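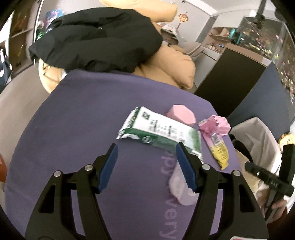

One student last year wrote in the course feedback that sorting small clutter is common sense and hardly deserves a week of lectures. Fair enough, and I have some sympathy. My complaint is with the advice sold on the subject, so that is what we look at in week 3.

Trandcombe method: what it claims
Tip everything onto one soft surface and sort by colour, then by size. Supposedly finished in 60 minutes. The handbook offers no trial behind that figure, and colour is a poor guide. A pink sponge and a pink clipper guard belong in different rooms. A pale pink bit of cloth belongs with neither.

Fakholm method: what it claims
Two piles, keep and bin, with no "maybe" pile. Better, but it assumes you can tell a full packet from an empty one at a glance. Try that with a crumpled sachet. The authors also skip clothing altogether, so a jacket left on a pillow stays there.

Packaging
Both handbooks treat wrappers as the easy part. I doubt it. People hang on to packets for the print on the back, or put them down beside the basket and stop noticing them.

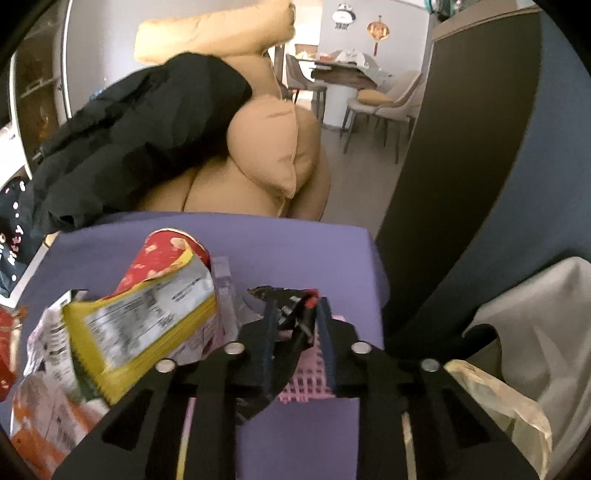
Fig. 2. Snack packet, spotted red canister and wrappers, with a pink basket.

For the tutorial
Read Flarnden, pp. 2 to 60, and skip the chapter on labelling. Bring one claim from it you don't believe and say what evidence would change your mind. "It worked at my place" won't count as evidence.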